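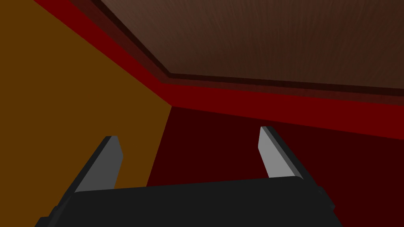 4. Materials and procedure

4.1 Source images

The source set contained 168 still images, stored without loss and in color. It was drawn from the Istia collection, which holds photographs, scanned prints and computer-rendered pictures. Images with large blocks of text were left out, as readers tend to judge text by whether it can be read and pay less attention to the quality of the rest. Each image was scaled once to the height of the test display and was not sharpened afterward.

Images were sorted by the share of their area taken up by dark, nearly uniform tones. Earlier tests of the Tavia encoder had shown that its bit allocation favors mid-tones, and that errors in dark areas are seen on some displays but not on others. Two kinds of content were of interest: smooth dark surfaces, where banding may appear, and faint edges between two dark tones, where the encoder may merge the tones on either side. The thin, slightly lighter bevel along the upper edge of the near-black housing in Figure 2 is an edge of the second kind.

Figure 2. Rendered source image with a large near-black area and a low-contrast edge.

4.2 Compression levels

Every source image was encoded at 8 quality settings. The settings were spaced so that the median file size fell by the same ratio from one to the next. Color subsampling was held fixed across all settings. Decoded files were saved without loss, and no further processing was applied before display. The uncompressed source served as the reference.

4.3 Participants and displays

Ratings were collected from 182 adults with normal or corrected vision. Testing took place at two sites, Drostness and Wieczorek, with the same model of display at both. Displays were set to the same white point and peak brightness at the start of each session. Room lighting was kept low and constant – a point of some weight for this study, as stray light on the screen raises the black level and can hide the errors being rated. Walls behind the display were covered with gray cloth at the Wieczorek site, where the paint was glossy.

4.4 Task

Each trial began with the reference image, followed by a gray field and then the test image. Both images were shown for 3000 ms. Participants rated the difference between them on a five-point scale running from "not visible" to "very annoying". The response screen stayed up until a rating was entered. Each participant saw a random subset of the images, and no source image was used more than once per session.

Trials in which the reference was shown twice were mixed in as a check. Participants who often reported a visible difference on these trials were kept in the main analysis but removed from a second one, reported in Section 5.3.

4.5 Analysis

Ratings were fitted with an ordinal mixed model, with quality setting, dark area share and their interaction as fixed effects. Participant and source image were entered as random effects. Site was tested as a further fixed effect and dropped where it did not improve the fit. The model was fitted separately for rendered and photographic sources, as photographs carry sensor noise that can mask banding.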